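Home Talks Build Logs Tool Bookings Contact

Speaker notes: Two hand grippers and a head camera, built in a shared shop
Flor Echeverri
June
3 comments | 11 shares

Slide 1. Title

Leave the title up while people sit down. Say name, say shop. The talk covers the second version of the Hilow grippers. Version one was shown here in the winter and most of it has been scrapped, so anyone who took notes then can ignore them, apart from the wiring colors.

Slide 2. What was built

Two hand-held grippers, one per hand, and a camera worn on the head. The operator does a household task at a table with the grippers in place of fingers. We record it and use the recording to train a small arm. No motors in the hand units. The operator's fingers close the jaws through a trigger linkage.

Budget for the pair was set at 3000 and we held to it by reusing the trigger parts from version one. Do not get drawn into the budget here. Sheet goes up at the end.

Slide 3. Working position

Stand at the near side of the table, elbows off the body, jaws pointing down. New operators hold the units too close to the chest and the head camera then loses the marker cubes behind the forearms. Ask the room to try it with empty hands. Ten seconds is enough for people to notice what their elbows do.

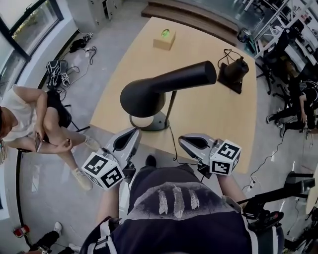

Page last changed: June, 4:20 p.m., by F. Echeverri

Points to make on this slide:

- Marker cube on the outer side of the gripper. Inboard mounting was tried first and the two cubes hid each other whenever the hands came together.
- Cable on the table. It drags. Route it away from the object before starting a take. Tanvir Dewan is working on a clip for the sleeve.
- Lamp task. The lamp is a good test object: thin stem, round base, shade that turns. A gripper that can handle the stem without tipping the base is aligned well enough to record.

Pause for questions. Someone will ask about battery power. Answer: considered, too heavy at the wrist, may come back to it.

Slide 4. Shell

Printed in two halves, split along the long axis. The split line on version one ran across the grip and opened up under load. Print time is long and a failed half cannot be patched, so print the halves as separate jobs.

Sand the inside of the trigger bore before assembly. Do not sand the cube seat. The cube has to sit in the same place every time it is removed, and a loose seat shows up later as a hand that floats off the table in the data. We lost most of a month to that. Isamu Hattori found it by swapping the cubes left to right and watching the error move with the seat.

Screws go in by hand. The inserts pull out of the plastic if a driver is used, even on the low setting.

Slide 5. Wide lens on the hand

The camera in the gripper sees a lot more than the jaws. Worth spending time here, as most questions after the winter talk were about this view. The shell takes up the bottom, the notch sits in the center of it, and the rest is whatever room you happen to be in, ceiling lights included.
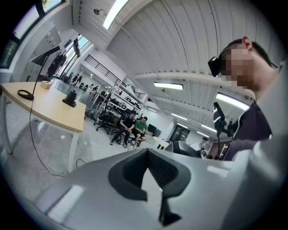
By Flor Echeverri, with corrections from Isamu Hattori

Ceiling lights are the main nuisance. With the gripper tipped up, the exposure drops and the table goes dark. We lock exposure at the start of a take with the jaws over the tabletop and leave it locked. Auto exposure looks nicer on playback and is worse for everything else.

Second nuisance is reflection off the shell. Light gray plastic picks up the tubes overhead. Theano Karagiannis has asked for a matte coat. A test piece has been sprayed and the coat rubs off where the palm sits. Mention this as open. If anyone in the room has a paint that survives handling, get their name.

Also mention consent. A lens this wide picks up anyone in the shop. Faces are pixelated before files leave the recording machine, and the people at the other benches are asked before each session.

Slide 6. Calibration

Do it in this order, every session:

1. Head camera on, strap tight, look at the table for the count.
2. Left gripper, open and close fully, 2 times.
3. Right gripper, same.
4. Both cubes in view of the head camera, hold still.
5. Touch jaw tips together over the table.

Step 5 is the one people skip. If the tips meet on the table and miss each other in the software, stop and reseat the cubes. Fixing it afterward takes longer than the session did.

We keep a log of every calibration in the shop binder. Of 70 takes recorded since the shell change, 54 were usable. Nearly all of the rejects came from a skipped step 5 or a cable caught on the table edge. Show the binder page if the projector is sharp enough to read it.

Slide 7. The pad 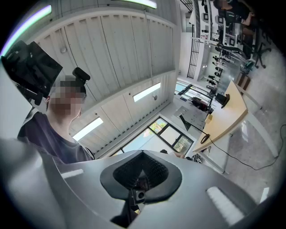 Cimwood Shared Workshop, Robotics Group

Black pad, fine diamond grid on the inner face, smooth rim. The grid gives some bite on glossy objects. A plain pad slid on the Pirkmont cups we use for pouring tasks.

Cast the pad separately and press it in. Gluing was a mistake, as the pads wear and have to come out. The rim holds without adhesive if the mold is filled level.

Keep the small lens near the lower point of the pad clean. Dry cloth only.

Slide 8. Still to do

Sleeve clip. Matte coat. Lighter trigger spring for smaller hands. Tanvir Pathirana has the spring samples and will pass them around after the talk; please return them to the tray.

Budget sheet, then questions. Print files are on the shop drive in the Hilow folder. The room has to be cleared by 9 p.m.

3 comments
Share Print Back to Talks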